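Healthy Snack Makeover Project: Progress Report
July 9, 2026
To: Harish Rajput, Demora Community Food Fund
From: Bo-ram Kwak

Hi Harish,

You asked for a short one this time, so I'll try, but you know me and chickpeas. We're past the halfway mark on the snack classes and I'm really happy with how it's going (mostly!).

Quick numbers first. We've had 166 people through the evening classes so far, and 101 of them came back for a second one. We've tested 21 recipes and I'd stand behind most of them. The Ridow neighborhood sessions fill up within a day or two of going on the calendar. The ones at Zoltico Hall are slower, and I think it's the parking, so I'm moving the next batch to a later start when the lot clears out.

The roasted chickpeas are still the favorite. My first version was way too chewy, and I finally figured out that I'd been crowding the pan. Now we rub the chickpeas with a clean dish towel, spread them out with space between them, and roast at 400 degrees until they rattle when you shake the pan. The spices go on after they come out, because chili powder scorches and then the whole kitchen coughs. Smoked paprika with a little lime zest got the most requests for the recipe card.

Kale chips went fine. Homemade granola bars did not! The no-sugar version crumbled all over everybody's laps, and mashed banana made it soggy by the next day. I've gone back to a little honey and some peanut butter, pressed down hard in the pan and chilled overnight. We also do a sunflower seed version for the families with nut allergies. It isn't quite as firm but the kids don't seem to mind.

On money: we've spent $561 on groceries, which is under what I planned, mainly thanks to buying oats and dried beans in big bags. Dried chickpeas do mean somebody has to remember to soak them the night before (me, and I forgot once, so that class used canned). I'd like to put what's left toward two more sheet pans and a decent food scale. Are you okay with that, or do you need a separate request?

The recipe booklet is moving along. I've got the savory section typed up and the prices worked out per serving. The sweet section needs another round of testing, and I want to redo the baked apple slices at a lower temperature. They went from bendy to burnt in the time it took me to answer the door.
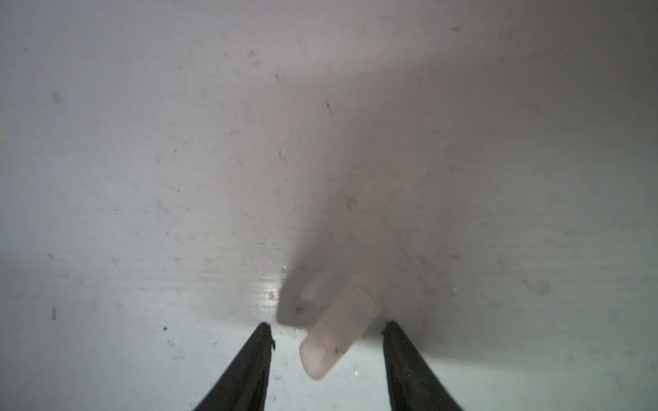
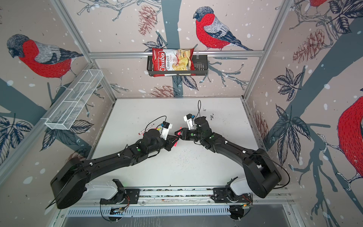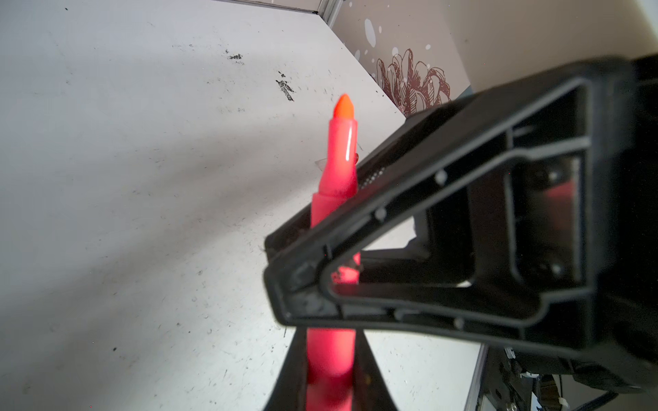 I'm also asking people to bring in the label from whatever packaged snack they buy most. We compare the sodium and the serving size, then try to make something close to it at home. Cheese crackers are next on the list, and I've had a lot of requests for anything ranch flavored. If you know a good source for buttermilk powder in small bags, please tell me.

Classes run through November, and I'll send the booklet draft over once the sweet recipes are behaving. Come to a Ridow session if you can get away, there's always plenty to eat.

Thanks so much,
Bo-ram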